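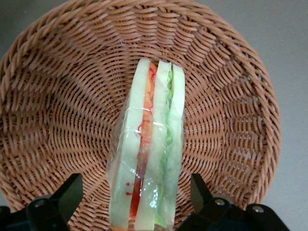
Replacing the cabin air filter was the first job I ever did on a car by myself, and it's still the one I tell people to start with. You need almost no tools, you can do it in the driveway in regular clothes, and if you mess it up the car still drives. Everything I take out of the glove box goes straight into a round wicker basket, the kind with a thick braided rim, so the registration and the napkins and the tire gauge don't end up all over the passenger seat. Any bowl or shoebox would do the same job. I just like a basket for this.

I drive an older compact hatchback with a turbo four, and these steps are written from that car. Most small hatchbacks from the last twenty years put the cabin filter in the same spot, behind the glove box, but some hide it under the cowl at the base of the windshield or down by the gas pedal. Check your owner's manual first. Look in the index under "cabin filter," "pollen filter" or "climate control," because every company seems to call it something else.

How do you know it's time?

My car has 69 thousand miles on it and I changed the filter in October, right before heater season. The one before that I let go way too long. The fan was loud on high but hardly anything came out of the vents, the windows took forever to clear on rainy mornings, and there was a smell like the inside of an old tent. If you have any of that, pull the filter and look. Looking is free!

Your manual will give you a mileage interval. I go by that, except when we've had a dusty summer or I've been parking under trees, and then I check early. My street has maples on both sides and those little helicopter seeds get into everything.

What you need

A new filter in the right size
A small Phillips screwdriver (maybe)
A flashlight or your phone
A vacuum with a skinny hose attachment
An old towel for the floor mat
Something to put the glove box stuff in

About buying the filter – go by the exact year, model and engine, and then compare the measurements with the old one before you open the package. I once bought one from Hurnitz that was listed for my car and it was a hair too wide. I thought I could squish it in. I could squish it in, but it bowed in the middle and the air went right around it, so I had a brand new filter doing nothing. The one I use now is a Drendov charcoal filter. It costs a little more than the plain white paper kind, and I think it helps with exhaust smell in stop-and-go traffic, but my wife says she can't tell. Plain ones are fine.

Step 1: Get the car ready

Park somewhere level with good light. Turn the car off and take the key out, or if you have push-button start, leave the fob in the house. You don't want the blower kicking on while you have a hand in there. Open the passenger door all the way and slide the seat back as far as it goes. Lay the towel over the floor mat, because dirt and leaves are going to fall out.

Step 2: Empty the glove box

All of it. I know it's tempting to leave the manual in there, but the whole box is about to tip down toward the floor and everything in it will come with it. Ask me how I found the fuse puller I'd been missing.

Step 3: Take off the damper

On the right side of my glove box (right side if you're sitting in the seat) there's a thin plastic arm with a loop on the end. It slows the door down so it doesn't drop on your passenger's knees. The loop sits over a little peg. Slide it off the peg sideways, toward the door. Don't yank it toward you. The arm is cheap plastic and getting just that one piece from a dealer is a pain. Some cars have a string instead of an arm, and some have nothing, so don't panic if you can't find one.

Once it's off, let it rest inside the dash. It may slide back out of sight a bit. You can fish it out later with a finger.

Step 4: Drop the box

Now squeeze both side walls of the glove box in toward each other. There are two rubber or plastic stops, one on each side, that keep it from opening too far. When the walls flex in enough, the stops clear the dash and the whole thing swings down. On a cold day the plastic is stiff and this takes more muscle than you'd expect. If you have the choice, do it in the afternoon when the car's been sitting in the sun. It makes a big difference.

If yours won't flex at all, look for screws along the bottom edge before you push any harder. That's where the Phillips comes in. My neighbor Joaquim Veloso has a sedan from the same years as mine and his has two screws down there, plus a clip. We spent a good while squeezing that box before one of us got down on the driveway and looked up.

Step 5: Find the filter door

Get your flashlight in there. Behind where the glove box was, you'll see a big black plastic housing with a narrow rectangular cover on it. Mine has a tab on each end. Pinch both tabs and pull straight out. Other cars have one tab and a hinge on the opposite side.

Before you pull the old filter, look for an arrow on its edge. It'll say AIR FLOW or just have an arrow. Take a picture with your phone. I'm serious, take the picture, because in two minutes you'll be sitting there with the new one in your hand, flipping it over and over.

Step 6: Pull the old one out

Slide it out slowly and keep it level. The dirty side is usually the top, and if you tip it you'll dump a season's worth of leaf bits into the blower. Have the trash bag open and waiting. My worst one had pine needles, a gum wrapper and a good amount of what I think was mouse bedding. If you find droppings or a nest, stop there and put on gloves and a mask before you go any further, and don't vacuum it up dry. Look up how to clean up after mice safely and do that first.

Step 7: Clean the slot

If it's just ordinary dust and leaves, run the skinny vacuum hose around the opening. Be gentle, and don't shove it all the way in, because depending on the car there's either a fan or a set of thin metal fins behind there and both are easy to damage. I do one pass and then shine the light in again. There's always one leaf left. Get the leaf.

Step 8: Slide in the new one

Match the arrow to your picture. On my car it points down, but yours might point toward the back or toward the driver, so go with what you saw and with what the manual says. The filter should slide in with a light push and sit flat. If it's fighting you, take it out and check that you've got it the right way around. Sometimes one end is shaped a little different. Then snap the cover back on and make sure both tabs click. A cover that's only half on will whistle, and you'll hear it on the highway and think it's the door seal. (I drove all the way to Hebden with that whistle.)

Step 9: Put the glove box back

Swing it up, squeeze the sides again, and get the stops back behind the dash. Hook the damper loop over its peg. Open and close it a couple times to be sure it drops slowly and latches right. Then load your stuff back in, or better, go through it first. I threw out expired insurance cards and a parking receipt from Plumurbridge that I can't explain.

Step 10: Test it

Start the car, put the fan on high with the air set to fresh, and let it run a few minutes with the windows down. Some dust might puff out at first. Go through the vent settings one at a time and listen. If you hear ticking or fluttering, something got into the blower, most likely a leaf. Shut it off and go look before it works its way in deeper.

A few questions I get

Can I wash the old filter and use it again? Not the paper or charcoal kind. They fall apart or go moldy. There are washable ones out there, but I haven't tried one.

Is this the same as the engine air filter? No, that one's under the hood in a box of its own, and it's a separate part with a separate interval.

My AC still smells. Then it's probably not only the filter. Check that the drain for the AC isn't plugged – you should see water dripping under the passenger side after you've run it on a humid day. If the carpet on that side is damp, get the drain looked at soon.

Write the month and the mileage on the edge of the new filter with a marker before it goes in. I use silver because the frame on mine is black.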